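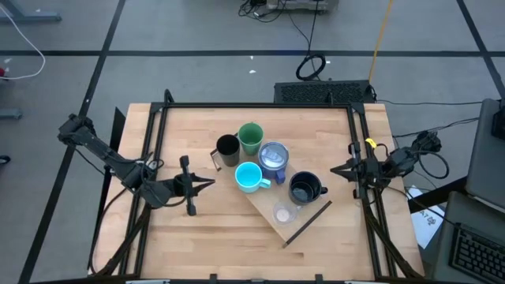
4. What counts as a set of mugs?

Most of the literature on household drinkware starts from an assumption we do not share, namely that the mugs in a home form a set. The storage guides assume it when they give one shelf width for "mugs." The Clavero inventory form assumes it too, with a single line for "cups and mugs" and a box for the number. Our own first draft of the survey made the same mistake. By the time we had read through the replies from 154 households, we no longer thought the word "set" did much work.

4.1 The survey replies

Households were asked to list every vessel used for a hot drink in the past month, with its color, its lid if it had one, and where it was kept. Few lists read like something bought together. A typical one has a travel mug, a couple of plain mugs in colors that do not match, something a relative brought back from a trip, and a cup that was never meant for hot drinks but gets used for them anyway. We excluded replies that gave only a number.

It would be easy to make too much of this. People may list the odd pieces first because the odd pieces come to mind, and leave out four white mugs at the back of the cupboard. The Rinden study, which sent visitors into kitchens and did not rely on memory, reports more matching mugs than we do. We take that result seriously, but we are not persuaded that it settles the question. The Rinden visitors recorded what was in the cupboard. They did not record what was in use, and a boxed set that stays in its box is hard to call part of daily life.

4.2 Sorting by shape or by color

The usual reply to this is that shape matters more than color, and that a household with mixed colors may still own one kind of mug. Ghasemi's scheme is built on this idea. It sorts drinkware by height, width and handle, and treats surface as decoration. We used the scheme on our 351 coded items and found it tidy on paper and awkward in the hand. Two coders who agreed on nearly every plain mug parted ways over lidded ones, over cups without handles, and over anything with a rim that turned outward.
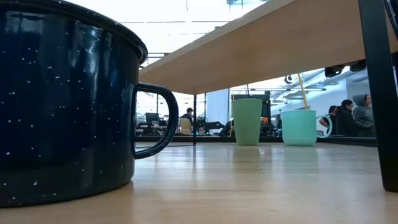
Surface is the part of the record we trust least, and also the part we think has been dismissed too quickly. Respondents often named a mug by its finish ("the speckled one") before they said anything of its size, and coders did the same when talking between themselves. The reason is not hard to see with an enamel mug such as the navy one in Figure 2, where white flecks of uneven size, some closer to dashes than dots, run down the wall and a few turn up on the handle as well. A scheme that files this piece under height, width and "loop handle" has kept what it shares with dozens of others and thrown out what its owner would use to ask for it. The thick rolled rim does slightly better, as Ghasemi has a code for rims, but the code is yes or no and tells us nothing of how far the edge stands out from the wall.

Figure 2. Navy enamel mug with white speckles, rolled rim and loop handle.

We do not claim that finish should replace shape. A color word is a poor measure. "Blue" in our replies covers everything from near black to a pale shade that other people called green, and the free text is full of such trouble. Our claim is smaller: if people pick out their mugs by finish, a record without it cannot tell us which mug is being used, and studies of use have to know that.

4.3 Capacity and the trouble with shelves

Storage advice leans on capacity. Dretura's planning tables give shelf room for 800 pieces of drinkware and treat each piece as a cylinder with a fixed allowance for the handle. The allowance is the weak point. A handle takes up room only in the direction it points, and mugs on a shelf can be turned so that one handle sits in the gap beside its neighbor. The tables leave no room for this, and so they probably overstate the space needed by anyone who bothers to turn a mug. They may understate it for people who do not, and we have no figures on how many that is. Neither, as far as we can tell, does anyone else.

Stacking raises the same doubt. Several guides recommend it for plain mugs of equal width, a condition that the mixed lists in 4.1 rarely meet. Lidded travel mugs were the most common complaint among our respondents, some of whom kept the lids in a different drawer and some of whom had lost them. We had meant to code for this and did not, as the question on lids asked only if one existed.

4.4 Limits

The lists are self-reported, and the month we chose was September, when cold drinks were still common in part of the sample. A winter count might bring out the mugs we suspect are missing. We also asked one person per household to answer for everyone in it, which likely favors that person's own mug over the rest. Section 5 returns to the replies that disagree most sharply with the cupboard counts and asks whether the two can be compared at all.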